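Cemstead College opens paid placements to students who study part-time
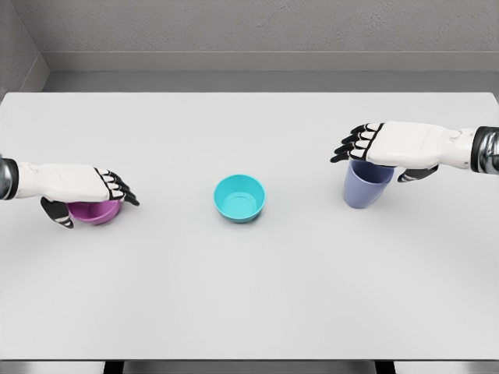 Two robotic hands and three plastic containers on a white tabletop, in a computer simulation.

14 shares | 2 comments

Students who study part-time at Cemstead College will be able to apply for paid work placements from October, after the college changed a rule that had kept these places for full-time students only.

The change was approved by the college council last month. It applies to all programs at the main campus and at the smaller Prillard campus, and it covers students who are enrolled in at least two courses in a term.

Until now, a student needed a full course load to be considered. Kiprono Mohamedi, who leads the student access office at Cemstead, said the old rule was written when most students came directly from high school and lived near the campus.

"Many of our students today have a job, or small children, or a parent at home who needs care," Mohamedi said. "They pay the same fee for each course, they sit in the same classroom, but they could not apply for the placement. For me it was difficult to explain this to them."

The college has 4000 students, and the number who study part-time has grown every year since the evening program was started. In a survey done by the access office, part-time students named paid experience as the thing they missed most in their studies, before parking and before library hours.

There will be 30 placements in the first round. Each one lasts one term and can be done in the day, in the evening, or in a mix of the two, as agreed with the supervisor. Students will be paid by the hour at the same rate as full-time students. In addition, every student with a placement will receive a grant of $1000 for costs such as child care, travel or equipment needed because of a disability. Receipts will not be asked for.

The placements are in several departments, including the library, the health sciences labs, the finance office and the communications team. Two employers from outside the college, Saleck and Sheikh, have also offered to take students. Saleck is a printing and design business in the town centre, and Sheikh runs a group of pharmacies in the region.

Pranab Dissanayake is in his third year of the accounting diploma and takes his courses in the evening. He was one of the students who wrote to the council last winter to ask for the change. He works in a grocery warehouse from early morning until 2 p.m. and said he had looked at the placement list three times before he understood that he was not allowed to apply.

"The list did not say part-time students are excluded. It was on another page," he said. "I had already prepared my letter. Now I will use the same letter, I only need to change the date."

Dissanayake said he was pleased with the decision, but he would like the college to look at the scholarship rules also. Several of the larger scholarships still ask for a full course load. Mohamedi confirmed that these rules are set partly by the donors, and said her office has begun to contact them one by one. She could not say when this work would be finished.

Supervisors who take a student in the first round will attend a half-day training session. It will cover flexible hours, religious observance, accommodation of disabilities, and how to give feedback to a colleague whose first language is not English. The session was prepared together with the student union, and staff who do not have a placement student may also take part if there is room.

The application form is on the access office page and can be filled in on a phone. A paper form is available at the front desk of both campuses. Applicants need one letter of reference, which may come from an employer, an instructor or a community organization. Interviews can be held by video or in person, and evening times will be offered.

Questions can be sent to the student access office, or asked at the drop-in hour, which is held at noon in the Prillard library.

2 comments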